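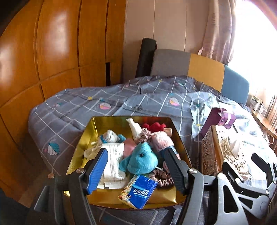

La boîte dorée, sur le lit, avec la peluche bleu turquoise et les mouchoirs Tempo.

Ticket : fiche produit refusée à l'import, code 86
Ouvert par : Niloufar Akbari
Assigné à : Rizwan Liyanage (support Trelari, niveau 2)
Priorité : haute (selon la cliente), normale (selon l'outil)
Statut : résolu, sous réserve

Niloufar Akbari, 9 h 12
Bonjour. Je tiens une petite boutique de coffrets cadeaux et je viens de passer de Cendeo à Trelari, parce que Trelari promettait une migration « sans effort ». Mon catalogue compte 200 fiches. Il en est arrivé 100. Le reste s'arrête sur « Erreur 86 : valeur inattendue ». Inattendue par qui, le message ne le précise pas. Je joins l'export CSV. Le coffret « Chambre d'enfant » est la première fiche refusée de la liste.

Sumaiya Navaratnam (support niveau 1), 9 h 40
Bonjour Niloufar, merci d'avoir contacté Trelari ! Avez-vous essayé de vider le cache de votre navigateur et de relancer l'import ?

Niloufar Akbari, 9 h 51
Oui. J'ai aussi changé de navigateur, redémarré l'ordinateur et débranché la box pendant que j'y étais, je connais la liturgie. Même erreur, même fiche. Par contre je suis maintenant déconnectée de partout, y compris de ma banque.

Sumaiya Navaratnam, 10 h 05
Merci pour ces précisions. La photo est peut-être trop lourde. Pourriez-vous refaire l'import sans les visuels ?

Niloufar Akbari, 10 h 22
Fait. Erreur 86. La photo est innocente. J'ajoute que les fiches passées ce matin existent désormais en double dans le catalogue, ce qui me donne enfin mes 200 fiches, mais pas les bonnes.

Sumaiya Navaratnam, 10 h 30
Je transmets au niveau 2. Ne relancez pas l'import d'ici là, s'il vous plaît.

Rizwan Liyanage, 11 h 48
Bonjour, je reprends. J'ai ouvert le CSV. Notes au fur et à mesure :
- Encodage : UTF-8, correct. J'étais prêt à accuser l'encodage, c'est une habitude de la maison.
- Séparateur : point-virgule, comme attendu.
- Colonne « description_courte » : des points-virgules dans le texte, mais les guillemets sont bien posés. Rien à redire.
- Colonne « prix_ht » : sur les fiches refusées, l'espace des milliers est une espace insécable. Notre lecteur de fichiers n'aime pas ça. Je corrige et je teste sur un compte vide.

Rizwan Liyanage, 12 h 10
Erreur 86. Je retire ce que j'ai dit sur les espaces insécables. Enfin, le lecteur ne les aime toujours pas, mais il les avale.

Niloufar Akbari, 12 h 14
Aucun de mes coffrets ne coûte mille euros, au passage. Qu'est-ce qu'il y a dans cette colonne ?

Rizwan Liyanage, 13 h 35
Excellente question, que j'aurais pu me poser avant le déjeuner. Cendeo exporte les prix en centimes pour les fiches à variantes et en euros pour les autres. Le coffret « Chambre d'enfant » sort donc à 4 000, pour 40 euros. Trelari compare avec le prix de la variante, resté en euros, lui, et conclut que c'est absurde. Il n'a pas tort. Il pourrait simplement le dire avec des mots.

Jahangir Siriwardena (équipe import), 14 h 02
Je confirme. Le 86 veut dire « écart de prix entre fiche parente et variante ». La traduction du message était prévue pour juillet. Je n'ai pas noté de quelle année.

Rizwan Liyanage, 14 h 40
Procédure appliquée :
1. Sauvegarde du catalogue actuel, doublons compris.
2. Suppression des doublons par référence.
3. Division par cent de « prix_ht » sur les seules fiches à variantes.
4. Import à blanc : zéro rejet.
5. Import réel.
Niloufar, vous pouvez vérifier de votre côté ?

Niloufar Akbari, 15 h 17
Tout y est, en un seul exemplaire et au bon prix. Il reste que les accents des catégories sont devenus des losanges. « Bébé » ressemble à un mot de passe.

Rizwan Liyanage, 15 h 20
Ah. L'encodage, donc. Je rouvre le fichier : je l'avais réenregistré dans mon tableur. Ce coup-ci, c'est moi. Import relancé sur les catégories uniquement.

Niloufar Akbari, 15 h 44
Les accents sont revenus. Vous pouvez fermer.

Message automatique, 15 h 45
Votre ticket est clos. Comment évaluez-vous la simplicité de votre migration ?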